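Finished Hastorar at 2 in the morning, so forgive the typing. 389 pages, borrowed from Minttu, who wants it back by December.

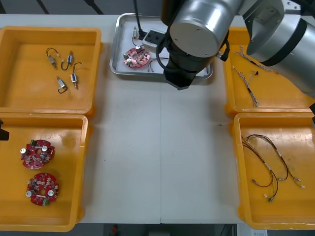 Anyway. Slow start — the lighthouse chapters drag, and I nearly quit at page 79. Then the brother comes home and I couldnt put it down.

Read it on paper in the end. The ebook file was a mess, chapter 6 in there twice.

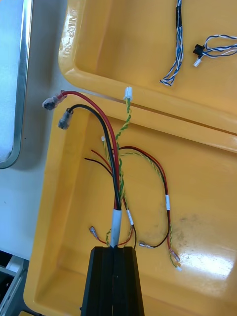 Red wire, black wire, yellow tray.

Best bit is the ferry, page 240 on. No spoilers!! Ritva cried. I didn't, much.

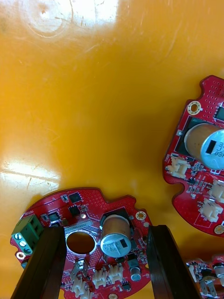 Next up

Ikel, the short one. Lauri says skip the foreword. Then maybe Bokadis if teh library ever gets it in. 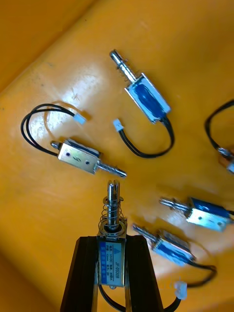

My one gripe with Hastorar is the ending. Too neat, everybody forgiven inside ten pages. I wanted it wound up tight like the little spring on that solenoid plunger, and no letting go. Still — four stars. Bontu gave it two and we're not discussing it.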